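19 de mayo de 2020

¡Qué noche, madre mía! Tengo que escribirlo antes de que se me enfríe. Acabo de cerrar el portátil después de tres horas de pleno por videollamada y estoy tan despierta que podría ponerme a repartir octavillas ahora mismo por toda la calle. Elecciones municipales aplazadas desde marzo, candidatos encerrados en sus cocinas, y aun así ha sido el mejor debate que recuerdo en Corkomance. El mejor, de verdad.

El asunto era el de siempre, el mercado viejo de Dakgate. La lista del gobierno quiere cederlo a Nestaria para oficinas y los nuestros piden que siga siendo mercado, con una sala de vecinos en la planta de arriba. Yo esperaba los reproches de costumbre – que si los de antes, que si la deuda – y de pronto se pusieron a hablar de números. ¡De números! El portavoz de la oposición sacó las 2.928 firmas que entregamos antes del encierro y preguntó por qué no figuraban en el expediente. Silencio largo. Alguien tenía el micrófono abierto y se oía una cafetera. 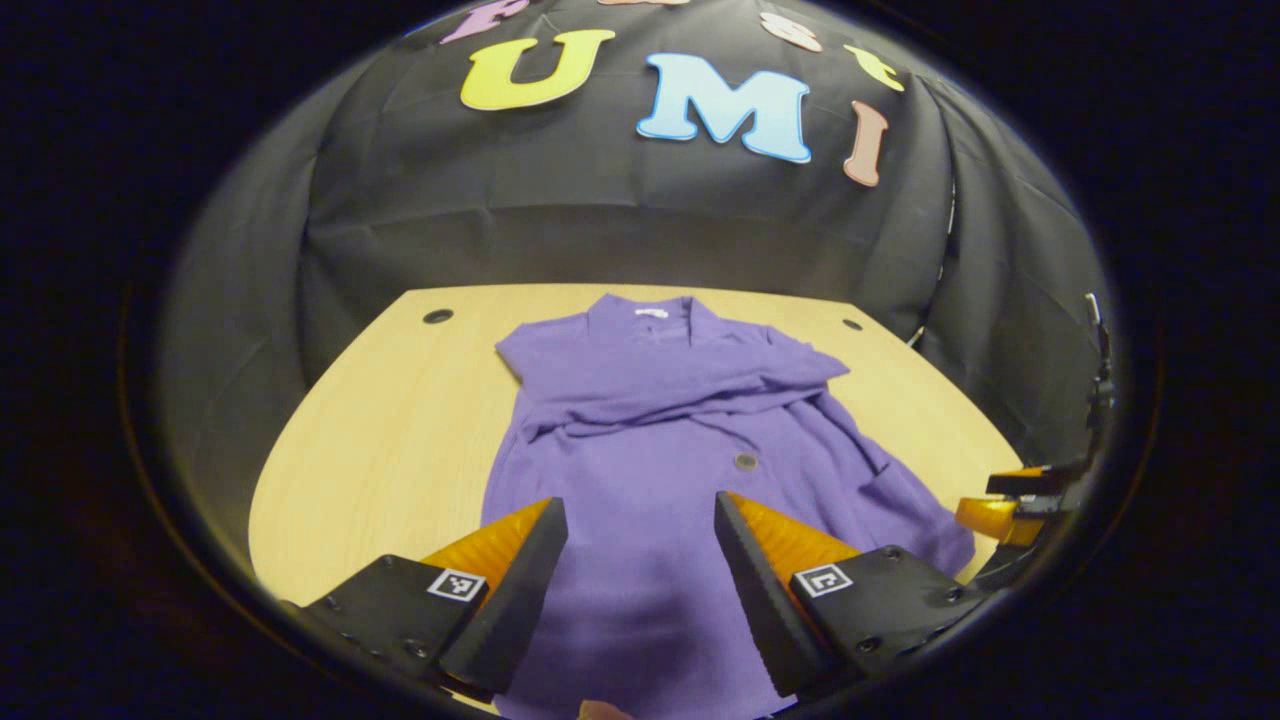
Luego vino el recuento de apoyos, que todavía me tiene temblando de gusto. Hacían falta seis concejales para obligar a una consulta y los hubo, contando a la de la lista independiente, que hasta ayer no soltaba prenda. La consulta no es vinculante, ya lo sé, y el alcalde se encargó de repetirlo. Pero tendrá que convocarla, y eso en plena precampaña pesa muchísimo. En las anteriores municipales ganó por 177 votos, así que bien sabe lo que se juega.

Ahora toca la campaña, y aquí estoy llenando los márgenes de ideas. Sin mítines ni mesas en la plaza hay que inventárselo todo: balcones, radio, escaparates. Para el vídeo me apetece algo casero y alegre, con un fondo de tela negra y letras grandes de goma espuma, una M azul claro, una U amarilla, cada una un poco torcida, que se lean desde el móvil más pequeño.
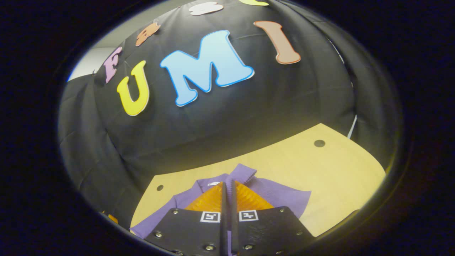 Lo que más me preocupa es el voto por correo. En el barrio de Taheri hay muchísima gente mayor que no ha pedido nunca la papeleta así, y los formularios son un horror. Propondré mañana que los expliquemos en carteles de portal con letras gordas de colores, como esa M azul enorme junto a la U amarilla y la I entre marrón y naranja, que alegran hasta una tela negra. Imprimir 4.000 hojas nos lo podemos permitir si renunciamos a los sobres, y yo renuncio encantada.

Son casi las dos. Mañana llamo a la imprenta a primera hora y después redacto la pregunta de la consulta, que quiero corta y clarísima.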